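Stretch wrap

Stretch wrap (also stretch film, pallet wrap) is a thin, very stretchy plastic film wound round goods to hold them together. Mostly polyethylene. The pull of the film trying to shrink back is what keeps the load tight, no glue or heat needed. Not the same as shrink wrap, which goes on slack and is then heated.
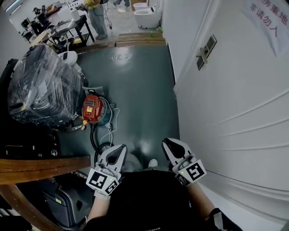

Packaging and Storage Articles Team

Types. Two main kinds, cast and blown. Cast film is clear, quiet off the roll, cheaper. Blown film is cloudier and noisy but takes more of a beating, so it gets picked for loads with sharp corners. Coloured film (black mostly) for hiding goods or sorting them by customer. Vented film for fruit, veg, anything that needs to breathe.

Use on machinery. Film keeps dust and splashes off equipment in storage or on the move. Loose doors and cables are taped first, then wrapped, then taped again if the film end wont hold. Long storage is a problem: damp gets trapped inside and bare metal rusts. The Prostlow stores guide says to slip drying sachets in and rewrap after 8 months.

Hand wrapping. Rolls on a cardboard core, with or without handles. Start low, tuck the end in at a corner, go round the base a few times and catch the pallet itself, then work up with each turn overlapping the last. Slow work and hard on the back.

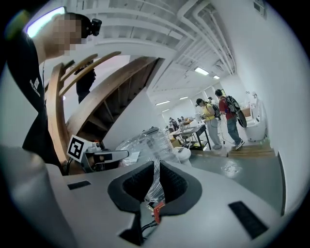
Machine wrapping. Turntable types spin the load, arm types go round it and suit light or wobbly stacks. The Gandero turntable, common in older warehouses, takes loads up to 2,000 kg and wraps 43 pallets an hour on a good shift. Newer machines pre-stretch the film between two rollers, so less of it gets used.

History. Caught on in the 1970s, taking over from strapping and string in a lot of trades. The Macaraeg depot at Pasusska had switched 90 per cent of its outgoing loads by the end of its first year with film, strapping kept for timber and pipe.

Waste. Clean clear film is easy enough to recycle, if it is kept apart from labels and tape. Dirty or mixed colour film is worth much less and often gets burnt or burried. Reusable covers and straps exist, mainly for loads that go back and forth between the same two sites.

See also: Bubble wrap, Pallet, Shrink wrap, Strapping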